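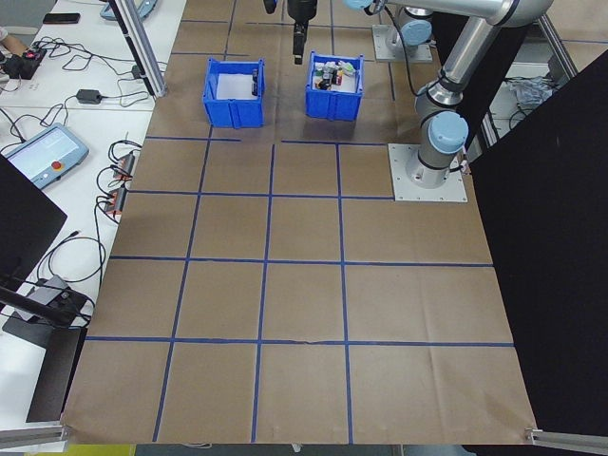

# Teaching by Hand: Questions from New Operators

Last updated 2025-02-26 by Mirela Lins, Ormsby lab

**Who can teach the arm?**
Anyone who has done the safety briefing and two supervised sessions. Abla Nimri keeps the list.

**Should I guide the arm by hand or use remote control?**
Guide it by hand for setup poses, such as the start position over a bin. Use remote control for full picks. Your hands on the arm affect the force readings, and we want those clean.

**What is the task?**
Take one item from the full bin and put it in the other one. Release it low. Then return to the start position and end the recording.

**What is the tape grid for?**
It helps you put the bins back where the session sheet says. The sheet gives a square for each bin. If a strip of tape lifts, replace it before recording. Small wrinkles in the paper are fine.

**How long is a session?**
12 picks, then a break of 15 minutes. People get sloppy when they skip the break.

**I dropped an item. Do I delete the recording?**
No. Finish the motion, save it, and mark it "drop." Gleice Paiva reviews those separately. Delete only if you started with the wrong bin layout.

**Can I choose which item to pick?**
Yes, but don't take all the easy ones first. Bottles lying under other things are slow to reach, and we have few good recordings of them.

**The arm stopped and won't move. What now?**
Read the message on the teach pendant before you clear it, and write it in the log. If the emergency stop was pressed, find out who pressed it and why. Don't reset it for someone else.

**How many recordings do we have?**
3481 as of the last count, including drops. The next review of the whole set is in July.

**Where do I send other questions?**
Ask Abla or leave a note in the Stedis channel.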